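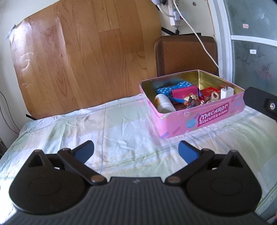 Printed sheet, pink tin open on top.

Search help topics Go

We use cookies to remember your cart. Accept Manage

Bed linen FAQ
2025-04-20 by Mwangi Simiyu

Quick answers to what lands in the shop inbox most. Will add more when I get a minute.

Do I need to wash new sheets before using them?
Yes. Once, warm, on their own. New cotton has finish on it and feels stiff till that's gone. No softener the first time.

What temperature after that?
Warm for everyday. Hot for plain whites if somebody has been sick. Prints go in cool, inside out if it's a pillowcase or duvet cover.

My print is fading. Is that a fault?
Usually not. Pale colors go first, the light greens especially. Sun does more of it than the washer, so check which side of the bed gets the window. If it faded in patches after one or two washes, email me a photo in daylight and we'll sort it out.

How do I stop wrinkles?
Pull them out of the dryer while still a bit damp, shake hard, put straight back on the bed. Don't overfill the drum, one sheet set per load. Percale wrinkles whatever you do. If that bugs you get the sateen, which is the Laizer range with us.

Do I have to iron?
No. I iron pillowcases for company and thats it.

What's the difference between Paltska and Morel?
Paltska is percale, crisp, cooler in summer. Morel is brushed cotton, warm, a little fuzzy, sheds lint the first few washes. Clean the filter.

Will the fitted sheet go over my mattress?
Standard pocket takes a mattress up to 15 inches deep. Measure with the topper ON. People forget the topper and then it's a return. Deep pocket is coming back in June, no date yet beyond that.

The corners keep popping off.
Either the mattress is too deep or the elastic is done. Elastic can be replaced, any alterations place will do it. Or sheet straps. We don't sell straps.

How many sets per bed?
Two. One on, one in the closet. Three if there are kids or a dog.

Best way to store the spare set?
Clean, fully dry, folded inside its own pillowcase. Shelf, not plastic bags, cotton needs some air. A yellow line along the fold will normally soak out overnight in oxygen bleach.

Pilling?
Friction, mostly. Wash sheets away from towels and anything with a zipper. A fabric shaver works fine on what's already there, go easy near the seams.

Can you match a discontinued print?
Sometimes. Zosent prints are all gone from the warehouse but odd pillowcases turn up. Send a photo plus the code on the care label. No label, still try me.

Do you sell seconds?
Yes, when we have them, listed under Clearance. Small flaws only, a crooked hem or a print a bit off. Seconds are not returnable.

Returns?
Unwashed, in the packaging, within 100 days. Refund takes up to 8 working days to show on your card after we recieve the parcel. Sale stuff is exchange only.

Still stuck?
Use the contact form, put your order number in the subject line. I check it mornings.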